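Speaker notes – Buying in hand-held gripper data: what you get for the money
Slot is 20 minutes. Stop at slide 11 if the clock says otherwise and go to questions.

Slide 1. Title
Say who I am and that I work with Usa Bunnag's team at Wena. We paid for the service at the normal rate. Vadar have seen the slides but had no say in them.

Slide 2. What is on offer
Vadar sell a kit and a service under one name, Graltach. The kit is a pair of hand-held grippers, the chargers, a hard case and the upload software. The service adds people who do the collecting for you, in ordinary homes, to a task list you write.
You can have the kit alone. We took both, so I can speak about both.

Slide 3. Why we looked at it
Our own arm was fine on blocks and bottles and poor on anything in a soft wrapper. Bread, tissues, snack packs. Teleoperating the arm to get more examples was slow, and everything came from the same bench under the same lights.
Kittipong Khamphan wrote the task list. It is short: pick up a wrapped item, move it over an open box, let go. Both hands where it makes sense.

Slide 4. The work itself
Leave this up while I talk.
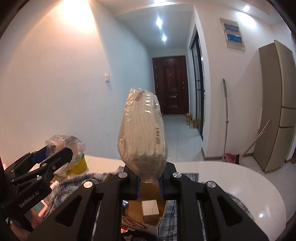 We asked for flats and houses that people live in, with the household things left where they were. Vadar's first question was whether we wanted the table cleared, and we said no. If you want a tidy background you have to write that into the task list, and it costs the same.
Film is the hard part. It creases and it shines, and the item inside can shift when you squeeze. The pads on the grippers are ribbed and fairly soft. Mahnaz Mirzaei tried them on our own samples and found that a gentle grip low down on the packet worked better than a firm one in the middle. Pass that on to anyone who is collecting for you.

Slide 5. What we ordered and what came
Ordered: 200 episodes as a trial, then a full batch.
Trial came back as 227. They send the extras and don't charge for them, but they are mixed in with the rest, so check your counts before you split the data.
Full batch was 2,564 episodes. Delivery was in March, when they said it would be.

Slide 6. Setting up
Charging is simple. Pairing left and right is less so. Tài Dương had to do it again each morning until an update came through, and the manual still shows the old screens.
Calibration is a printed card and a short routine. Do it at the start of every session. If you skip it the software lets you carry on, and I think it should refuse.

Slide 7. Two hands
Click to next picture. 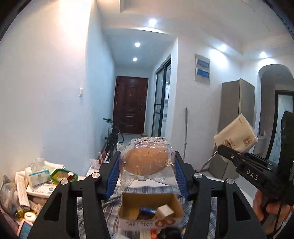 Bread roll in one gripper, tissue pack in the other, box below.

Two-handed episodes were the main reason we picked this over Noiphan, whose kit was single-handed when we asked. Timing between the two streams was good in everything we checked. When it does drift, the software flags the episode and you can drop it.
The weak spot is one gripper blocking the other's view. It happens most when both hands are over the box together. We ended up asking collectors to bring the second item in from the side.

Slide 8. Comfort
Wichai Jaidee did the longest sessions on our side. His notes say the weight is all right for the first hour and then you feel it in the wrist. Take breaks. The handle is one size, and our colleague with small hands disliked it.

Slide 9. Problems
Go through these quickly.
Uploads stall on slow home broadband and start again from nothing. Vadar say a fix is coming – I have no date for it.
Episode labels are free text. We had three spellings of the same task. Send them a fixed list.
Support answers by email within a day, but only in office hours, and theirs are not ours.
Consent forms for the householders are handled by Vadar. Ask to see them. We did, and they sent them straight away.

Slide 10. Did it help
The arm is better on soft wrappers than it was. I am not putting a figure up, as we changed the camera mount in the same month and can't separate the two. Mahnaz is running it again with the old mount.

Slide 11. Would we buy it again
The service, yes. The kit alone, only if you have someone with time to run it. We didn't, and ours spent several weeks in its case.
Anyone who wants our task list can have it, ask Kittipong.

Slide 12. Questions
Likely ones: price (they quote per job, so refer people to Vadar), who owns the data (we do, under our contract), file format (conversion took Tài an afternoon).
Kit is on the table by the door for anyone who wants to try it. Spare packets in the carrier bag.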